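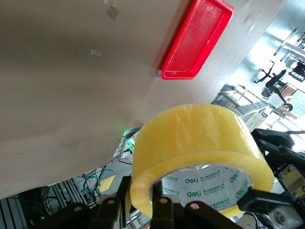
Okay, packing tape! I went through so much of it when we moved to Stumden that I've got opinions now.

First, fold the end under before you put the roll down, a half inch is plenty. I used to pick at mine with a fingernail for ages and end up with a skinny little strip peeling off sideways (so annoying).

Buy the wide stuff, too. I got a 100 yard roll and it still ran out on Sunday night with 3 boxes left to close. For books I run three strips along the bottom seam, then one across each end, and I rub them down hard with my palm. Dust is what makes tape let go, so wipe the cardboard with a dry rag first.

Oh, and store your spare rolls on their sides in a drawer, away from the heater. Mine got all gummy last October!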